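Chapter 7
Soft Goods: Why the Bed Is Never Finished

A sofa is bought once and regretted slowly. Bedding is bought in a hurry, usually in January, by someone who went out for a lamp. Retailers have understood this for a long time, and the modern home textile trade is built on it. This chapter looks at how bedding is made, priced and sold, and at why a household with two sleepers may own enough pillows for a small hotel.

We begin with the pillow, the simplest product in the trade and the one with the widest markup. A pillow is a bag with something in it. The bag can be cotton, polyester or a blend of the two, and the something can be feather, foam, fiber or, in older houses, a matter best left alone. Color does most of the selling. Shoppers who would never paint a wall scarlet will carry a scarlet cushion to the register without a second thought, on the theory that it can always go in the closet.
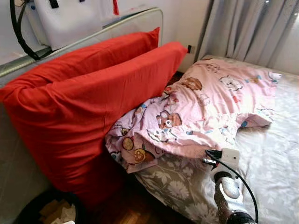
The theory is sound, and the closet fills. Zendholm, the mid-price chain we follow through this chapter, plans for exactly this. Its buyers divide pillows into those for sleeping and those that must be moved before sleeping can start. The second group earns more per shelf, wears out more slowly and is replaced more often, a set of facts that will trouble any student who enjoyed Chapter 2 on rational choice.

Comforters follow different rules. They are bulky to ship, awkward to display and hard to return with dignity. A store may stock 20 prints and sell most of its volume in two or three of them. When Zendholm merged its children's line with that of its rival Suredau, the combined catalog came to 902 items, nearly all of them variations on hearts, stars and animals with large eyes. The supplier, Guzmán, printed them on the same cloth using the same machines. What separated a premium print from a budget one was chiefly the name on the hangtag, and the hangtag was made by Guzmán too.

Children's prints also have a habit of outliving childhood. A comforter bought for a six-year-old is still warm when the child is sixteen, and warm is a strong argument at 2 a.m. Trade surveys tend to miss this, as few adults will volunteer to a stranger with a clipboard that they sleep under cartoons. 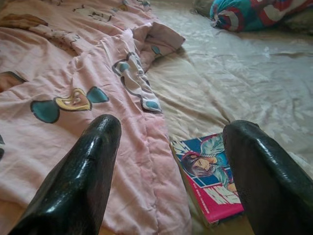 7.1 Key Terms

Fill power: the space taken up by a given weight of down. Higher is loftier, and costs accordingly.

Thread count: the number of threads in a square inch of cloth. Treat very large figures as you would a fisherman's.

Accent piece: any textile whose main job is to be looked at. See also "sham," a word the industry uses without blushing.

Attachment rate: the share of buyers who leave with a second item they did not come in for.

Before reading on, write down every textile on your own bed and what you think you paid for it. Keep the list. We will need it in Section 7.4, where the Idoleo pricing model is introduced, and it is better to have guessed before you see the margins.

Contact the publisher | Copyright, all rights reserved | Back to top
Shares: 20 | Comments: 2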